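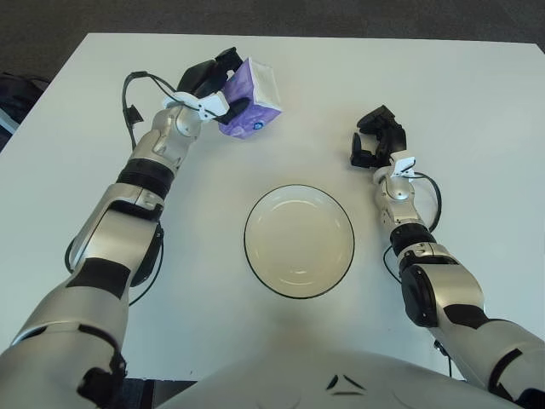
White table and left arm, grey carpet behind

Ticket: Air waybill weights not matching after transfer to Wurkar
Product: Bultolix Freight Desk
Site: Mesgate, air cargo shed
Opened by: Honeylyn Evangelista
Opened: August 11, 2018
Priority: High
Status: Closed

Problem as reported

Consignments booked in Bultolix show the right chargeable weight on our side, but when the manifest goes across to Wurkar some lines come up short. The airline rejected 6 of them at lodgement. All were for the same customer, Salazar, and all were multi-piece. Single-piece bookings from the same customer went through without a problem.

Sample line: booked at 200 kg chargeable, received in Wurkar as 175 kg. No error in the send log. The label printed at the dock says 200.

What we tried before logging this

Resent the manifest. Same result.
Cancelled one booking and keyed it again by hand. Same result.
Had a second operator key it under her own login. Same result.
Checked the scale certificate, which is current, and reweighed the freight. The scale agrees with the label.

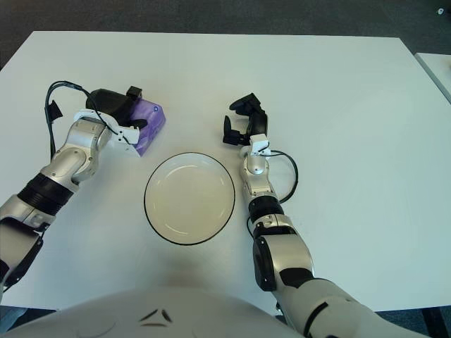

Support reply

Thanks for the detail. Can you send the raw message for the sample line and a screen print of the customer record for Salazar, specifically the Rating tab? Please don't resend the manifest again until we've looked, as each resend writes a new version number and makes the log harder to follow.

Reply from site

Both attached. The Rating tab has "Use customer volumetric factor" ticked. I don't remember ticking it and the audit trail only goes back to the last upgrade. The factor field itself is blank.

Support reply

That narrows it down. With the box ticked and the field blank, Bultolix falls back to the branch factor for its own screens and the label, but the outbound message is built separately and sends actual weight in place of chargeable. In your sample the actual weight is 175 kg. Single-piece bookings use an older message layout that doesn't look at that box, so they were fine.

Please do the following in this order:

1. Open the customer record and go to Rating.
2. Untick "Use customer volumetric factor" and save.
3. Close the record fully. Leaving it open in another window will put the old value back.
4. Open each rejected booking, press Recalculate, then save.
5. Send one line only to Wurkar and tell us what comes through.

Reply from site

Did steps 1 to 4. Recalculate was greyed out on two of the bookings — they had already been marked as manifested.

Support reply

Take those two off the manifest, recalculate, then add them back. You need supervisor rights to remove a line. The waybill number will stay the same.

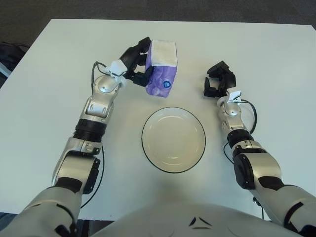

Reply from site

Supervisor login worked. Sent the sample line by itself and Wurkar now has 200 kg. Sent the rest and they match as well. Airline has accepted all 6.

One other thing — is there a way to find other customers with the box ticked and nothing in the field? We have a lot of accounts carried over from the old system and I'd rather not open them one at a time.

Support reply

Yes. Reports, Customer Master, Rating Exceptions. Filter on factor equals blank. You can export it as a spreadsheet.

Reply from site

Ran it. 7 more came up, none with freight booked at present. Box unticked on all of them. Happy to close.

Closing note

Cause: customer volumetric flag set with no factor entered. Workaround applied at site. A defect has been raised so that the record can't be saved in that condition, planned for the October release. Linked to this ticket.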